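Tramcombe lobby trial – notebook, March, 07:40

Arm on the Stimholm base, second morning. Task is floor pick-up before opening, the part of the early shift the cleaners like least.
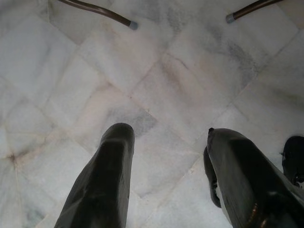
Pick attempts since the start of the trial: 1,013. Failures 70, of which 33 were false picks, where the detector took a mark in the stone for litter. Raised the confidence threshold and logged the change. Rerun tomorrow with the same settings at Trurach for comparison.

Staff side: Pieter Dlamini has moved from bending work to checking the reject list – 8 minutes a shift at present. He wants the list sorted by area, not by time. Fair point, to do. Two of the others asked whether hours will change. Not ours to answer, passed to Steyn.

Open: who moves chairs on late-close nights. Rota still assumes the old routine.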